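Kitchen tip: tidy the cabinet before you let software loose on it

I've been trying the Pluvov planner for 14 days now — it's the service that rehearses pick-and-place jobs in a simulated kitchen before your home arm tries them for real. Navy cabinets, my choice!

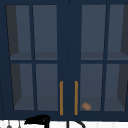
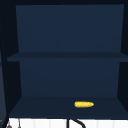 Pluvov charges by the run, and the starter pack gives you up to 1,000 of them, so don't waste any on clutter. My best tip is to start with one thing on one shelf, like the ear of corn lying on the bottom shelf with nothing on the shelf above it, and add more once the plan looks sensible. Rehearse glass doors shut as well as open (I skipped that at first, silly me). Give your saved kitchens plain names too — mine was "test 83" and I couldn't find it again. I'd still like a cheaper plan for people who only cook on weekends.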